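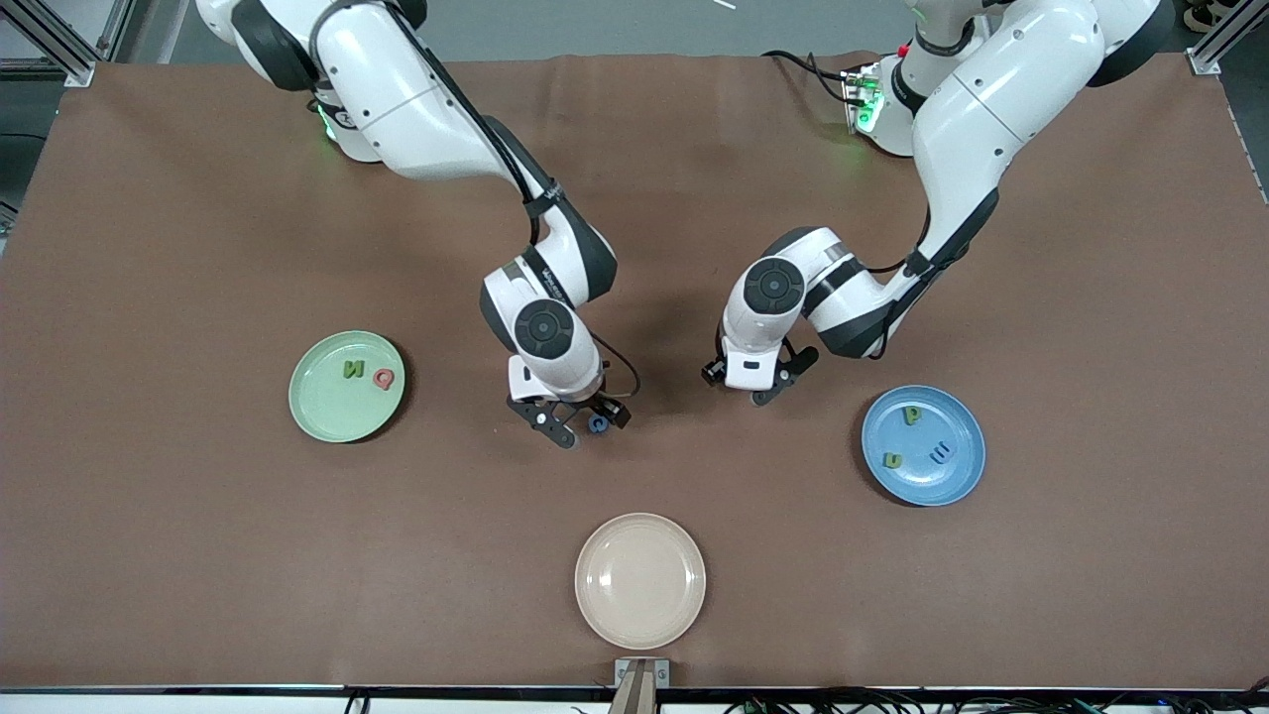 Two arms, three plates, six foam letters. Right gripper has a blue one.

1/ Letter sorting on the shop bench. Both arms run off one controller, still on the Trornel firmware from June.

2/ Foam compresses, so gripper width is a poor signal for "holding something." I switched to motor current, averaged over 12 samples. Fewer false grabs so far.

3/ Close speed is capped at 50 percent. Above that the thin letters pop out sideways.

4/ Rotation is the open problem. A "u" turned far enough is an "n" and the classifier has no opinion. Hưng Mạch suggested notching the bottom edge of each letter. Trying that next.

5/ Log is at 3,369 grasps. I'll post the failures separately once I've labeled them.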